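Section 6: Working at the table with the gripper arm

Read this section before switching on drive power. It applies to all Zirkell arms used at the Ellport site. Questions go to Noemi Benavides. Changes to this section are made only by Marcus Kincaid and are listed under form 3925.

6.1 Before you start

1. Check that the emergency stop is within reach and turns back freely after being pressed.
2. Look over both finger pads. Replace a pad if the surface is torn or coming away from the finger.
3. Clear the tabletop of anything not on the task sheet.
4. Route cables so that the arm cannot drag them. A cable that has to stay on the table goes on the task sheet as an item.
5. Set the speed limit to 100 mm per second for the first run.

CAUTION: Keep hands out of the space between the fingers whenever drive power is on, even if the arm is standing still.

6.2 Approaching the surface

1. Bring the gripper down in small steps -- never in one move from the park position.
2. Stop when the fingertip is close to the wood and read the height off the pendant.
3. Save this height as the lower limit. Do not reuse a limit from another table.

Note: The lower limit is lost if the arm is moved to a different mount. Repeat 6.2 from step 1.

6.3 Phones and other powered items

1. Lay the phone flat, screen up.
2. If it is on charge, approach from the side away from the connector.
3. Keep the grip force at the low setting.
4. Do not lift a phone by its cable.

CAUTION: Power strips stay outside the pick area. Do not close the gripper on a plug or socket.

6.4 Ending a session

1. Open the fingers fully and return to park.
2. Switch off drive power, then wait for the lamp to go out.
3. Sign the log. Faults go to Khairul Wijaya the same day.

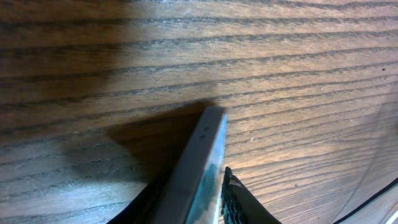
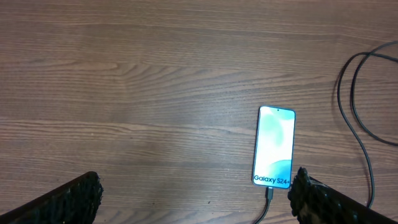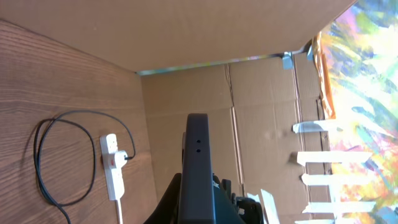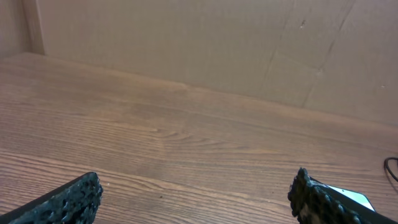 Figures 6-1 to 6-4. Gripper fingers at the wooden work surface. Phone with cable plugged in: 6-2. Power strip: 6-3.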